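Curka Two-Arm Bench: Open Day and Demonstration Visits

Product overview | Demonstrations | Ordering | Contact

We've always felt that a machine like the Curka is hard to judge from a spec sheet, and after a good many years of selling equipment we would much sooner have you come by, pull up a stool and watch it for a while. So we're opening the Harries Street showroom to visitors on Thursday, June 30, 2022, and you're warmly invited, whether you have a purchase in mind or you're just curious (curious people are some of our favorite guests, and they tend to ask the best questions!).

The Curka bench is sold by Zustevent as a complete station: two arms, the grippers, the controller and the Nikum teaching software, all set up and tested before it leaves us. It's meant for training rooms, college labs and small development teams who want to work on everyday handling jobs without building a whole cell from scratch. The arms can be guided by hand while you teach them a move, and most visitors get the hang of that over a cup of coffee.

What you'll see on the day

Doors open at 9 and the arms will be running until late afternoon, with a break for lunch. Each demonstration lasts 40 minutes, and there's plenty of time afterward to try things yourself. We picked kitchenware for the tabletop work, since plates and mugs are awkward in all the ways that matter: they're smooth, they're curved, and each one wants to be held a little differently. If you have a part or a household item of your own you'd like to try, do bring it along, as long as it isn't too heavy or too precious.

Visits are free. If you go on to order within 90 days, we'll take $200 off the installation fee, and you can use that toward an extra set of gripper fingers if you'd rather.
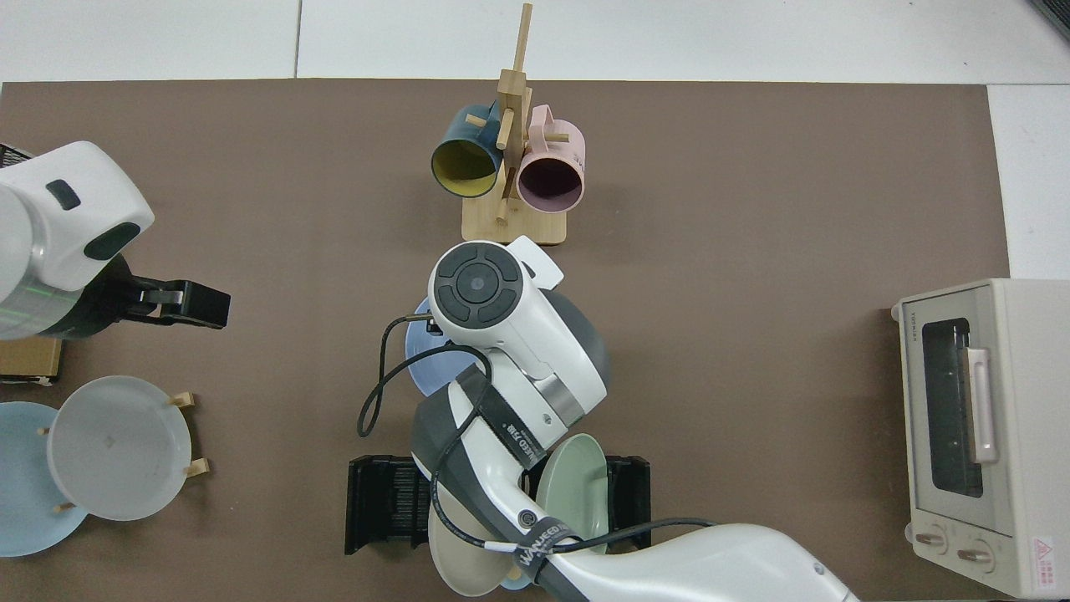
One visitor to our January session wrote to us afterward that the teaching part was easier than she had feared, but that she would have liked longer with the grippers, as thin rims took her several tries. We took that to heart, and the hands-on period is now open-ended.

To book a place, use the visit form on the Contact page and tell us which demonstration suits you. Parking is behind the building, and the step-free entrance is on the same side.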